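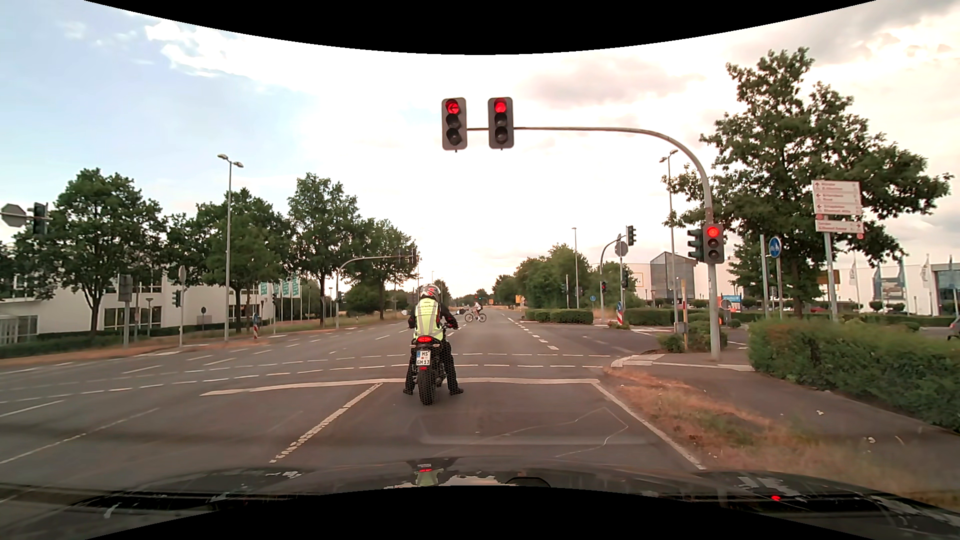

Two members of the club said at the June meeting that a stop is a stop, and that a small car which halts behind whatever is in front of it has done all it needs to do. Gunawan disagreed, and the argument that followed ended up shaping most of our summer. The point Gunawan kept coming back to was that a car has to know what it is waiting for. A motorcycle at a red light will leave when the light changes. A parked one won't. If our model car can't tell the two apart, it will either sit there forever or try to drive around somebody at an intersection.

Student Self-Driving Car Club
Progress report to the Veltier Fund
2021-08-14

Where we are

The grant was awarded for a one-tenth scale car that can follow a lane, stop at a line and obey a traffic light on our indoor course. We are very happy to report that the first two work well and the third works on most evenings! The car is called Plosik, and it has been driving under its own control since the second week of the summer session.

Alongside the car, the students are building the part that learns from full-size roads. We have labeled 1,080 road pictures so far, all of them taken from behind the windshield or over the hood of an ordinary car. Each one gets a light state, a stop line if one is visible, and a tag for any road user ahead in the lane. The students do the labeling in pairs, and when a pair can't agree the picture goes into a folder for the whole group to talk over on meeting nights. Those talks have been some of the best hours of the project.

What the students have learned from the pictures

Red lights at a large junction come in bunches. There can be a left arrow and a full disc hanging side by side over the lane, a repeater lower down on the same pole, and then a tiny green far across the intersection that has nothing to do with you. Our first detector looked for any green anywhere and was ready to go whenever it found one. The new version (we call this module Sosier) ties each signal to a lane before it makes any decision, and arrows are handled apart from full discs. Getting this to work took three rewrites and a lot of pizza.

Riders were the second lesson. A person on a motorcycle, seen from behind in a bright vest, was regularly tagged by the early model as a pedestrian standing in the road. The tail light and license plate turned out to be good clues for the model, and the students added a "stopped at line" tag to cover a rider with both feet on the ground. Reflections on a shiny hood were the third. A red tail light mirrored in the paint looks a lot like a second, lower tail light, so we now mask out the hood before anything else happens. One of the younger students came up with the mask, and it took a single afternoon to write.

Course results

We ran 90 timed laps in July and early August. The car stayed in its lane on nearly all of them once we replaced the front servo. Stopping distance at the line is good at low speed and still too long at the higher setting, where the nose ends up over the tape. Our signal for the course is a homemade post with three LEDs, and in late afternoon sun from the west windows the camera has trouble telling red from amber. Blinds would fix this, but we would like the car to cope without them and have begun testing with different exposure settings.

We have not yet put a second vehicle on the course. That is the next job, and the one Gunawan is most eager to see: a small remote-controlled motorcycle with a rider figure, stopped ahead of Plosik at the line, which pulls away on green in some runs and stays put in others.

Money and equipment

Spending is on plan. The computer board, two cameras and the batteries came out of the equipment line, and we have receipts for all of them. The replacement servo was not budgeted and was paid for from the spare-parts money. We are asking to move the unused travel amount into parts, as the spring regional event was held online and we had no bus to pay for.

Attendance

There are 8 students on the regular list, two more than when we applied. Three had never written a line of code before May, and one of those three now looks after the whole lane-following program.

Before the next report

The students will finish the remaining labels, build the second vehicle, and run the full course with lane, line and light together. We would like to hold an open demonstration in November and would be delighted to have someone from the Fund there. Please let us know which evenings are possible, and whether the change to the travel line needs a separate form.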